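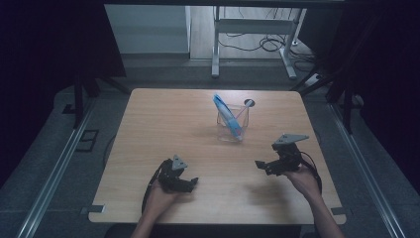 Fig. 1. Clear plastic cup on a wooden table.

August, by Kevin Cusi

Chapter 3: How Bands Get Heard

Every band has an origin story, usually improved by the second album. Masri's begins with 15 people in a Tulmont pub, most of them waiting for the quiz. A year later they played to 96, and the quiz had moved. 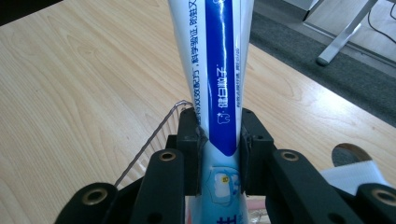 3.1 The support slot

Opening for a bigger act means 33 minutes on stage and 38 in the van park. In Vustby, Masri sold two shirts, one to their drummer.

Contact Grarnia | © Grarnia | Back to top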